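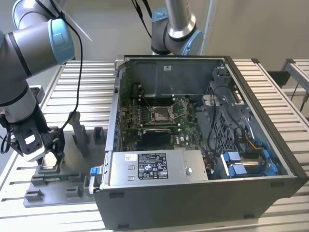 4. Setting up the daily self-talk log

The Ovora log records critical thoughts and a kinder reply to each. Complete section 3 (Profile) first.

4.1 Open Log, then New Entry.
4.2 In the Thought field, enter the thought in the words it came in. The limit is 500 characters.
4.3 Set Strength from 1 (faint) to 10 (very strong).
4.4 In the Reply field, write what you would say to a friend who had the same thought. Do not leave this field blank – the entry will be kept as a draft.
4.5 Press Save.

Note: Drafts are deleted after 4 days.

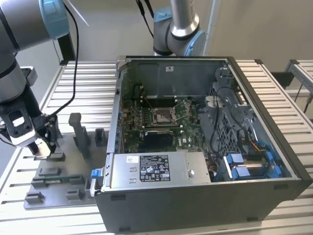 Saved entries stay in the log until you remove them. To set a reminder, open Settings, select Reminders and choose a time. Up to 2 reminders per day are allowed. Pick times when you can sit down for a few minutes – reminders during meetings or meals tend to be dismissed.

Caution: Do not reread old entries late at night if you have trouble sleeping. Use the Hide Past Entries switch. 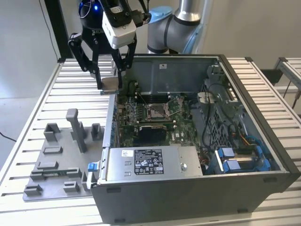
SHARING AND SUPPORT

4.6 To share entries with a counselor, select them and press Share. Unselected entries remain private.
4.7 To stop sharing, press Revoke. Copies already downloaded are not affected.

Caution: Ovora is not a crisis service. If you may harm yourself, call your local emergency number.

Section revised July 21, 2025 – V. Myklebust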